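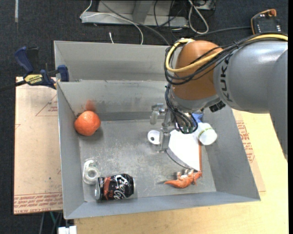 Chapter 4

Bins and What Ends Up in Them

Every household, workshop and school has at least one open bin into which things go when their owner has run out of better ideas. The trade calls this mixed storage. The rest of us call it the bin, and we know which one is meant.

Chapters 2 and 3 dealt with goods that behave themselves: boxes that stack, jars that stand, cans that line up with their labels out. This chapter turns to the other kind. A toy animal has a tail that points wherever it likes. A cup rolls onto its side and stays there. A piece of fruit finds the far corner, and is often found there in July, by smell.

The Climo warehouse in Plarkville once sorted 1000 returned items by shape before putting them away. Of these, 169 fit no category on the form and were entered as "other." The form had 19 categories. The staff at Skastton, who used the same form, skipped a step and wrote "other" at the top.

We will look first at the bin itself – its walls, its floor, the height of its front – and then at how odd shapes settle against one another. Section 4.3 covers the Bastos method, which sorts by how a thing is picked up.

Before reading on, find a mixed bin of your own and write down what you think is in it. Then empty it onto a table. Keep both lists for Exercise 4.1.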